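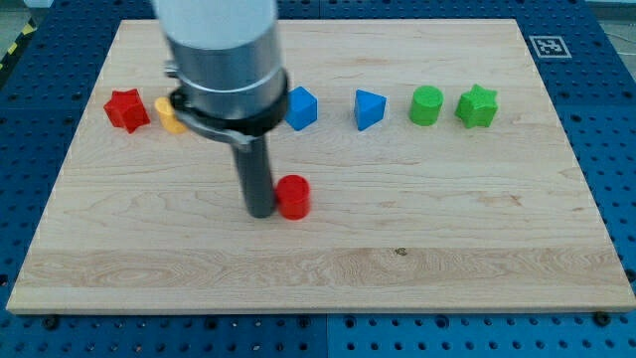
Figure 2. Board laid out for single-block work, with the red cylinder forward and the other blocks in the far row.

2. Setting up the board and blocks

This section covers placing the board, laying out the far row and bringing a block forward. If the set has come straight from its carton, read Section 1 (Unpacking) first. The layout is the same for every activity in the Skolix shape series unless the activity card says otherwise.

2.1 Placing the board

The board (part 654) can go on any flat, rigid surface. A perforated metal bench top like the one in Figure 2 is fine, and so is an ordinary classroom table.

1. Clear the table and wipe off any grit. Grit under the board will scratch both surfaces.
2. Lay the board flat with the smooth face up. The stamped Dimow label goes underneath.
3. Press down on each corner in turn. If the board rocks, turn it end for end and try again.
4. If it still rocks, check the table before blaming the board. Perforated tops sometimes have a raised lip around a hole.

Note: The grain varies from board to board. Light and dark streaks are normal in maple and are not covered under warranty.

Caution: Do not clamp the board directly. Clamp jaws leave dents that catch the base of the star blocks.

2.2 Laying out the far row

The far row is where blocks wait until they are needed. It runs parallel to the far edge of the board, with a gap between neighbours wide enough for a block to be lifted without touching the next one.

1. Stand at the near side of the board.
2. Place the red star at the left end of the row.
3. Place the green star at the right end. These two are the same shape and mark the limits of the row.
4. Working from left to right, add the yellow cylinder, the blue cube, the blue triangular prism and the green cylinder.
5. Even up the gaps by eye. Measuring is not required.

All blocks stand upright. Cylinders rest on a flat end, and stars stand as thick prisms with the star outline facing up.

The cube and the prism may be turned to any angle. In Figure 2 the cube has a vertical edge facing forward and the prism has a point toward the near edge. Activity cards that depend on angle show the correct one in the corner of the card.

Note: The cylinders differ only in colour. If a card calls for "the cylinder" without naming a colour, use the red one.

2.3 Bringing a block forward

1. Choose the block named on the card. For the first activity this is the red cylinder.
2. Set it down in the middle band of the board, well clear of the far row.
3. Leave everything else where it is. Do not close up the far row if the block came out of it.
4. Check that no other block is in the middle band.

When the activity is finished, return the block to the place given on the card – for most cards this is the gap it left. For the red cylinder, any free spot beyond the row will do.

Caution: Lift blocks, don't slide them. Sliding wears the finish and can tip a neighbouring block.

2.4 Lighting

Even overhead light gives the best result. Faint shadows beside the blocks do no harm. Strong side light throws long shadows that young children may mistake for part of the shape, so draw a blind or move the table if this happens.

2.5 Cleaning

Blocks: Wash in 500 mL of warm water with a drop of dish soap. Rinse and stand on a tea towel for 20 minutes. Do not put them in the dishwasher. The colours are moulded through and will not rub off, but high heat can warp the points of the stars.

Board: Wipe with a barely damp cloth along the grain, then dry straight away. Never soak it. A light coat of Furine board oil can be applied once a year – November is a convenient time for schools that store the set over the holidays.

2.6 Replacement parts

Blocks are sold singly by shape and colour through Greenberg, and the board is sold on its own under part number 654. Quote the colour first, then the shape (for example, "green, star"). Older sets may have slightly duller greens, and a new green block will not match exactly.

Section revised 10 Dec 2025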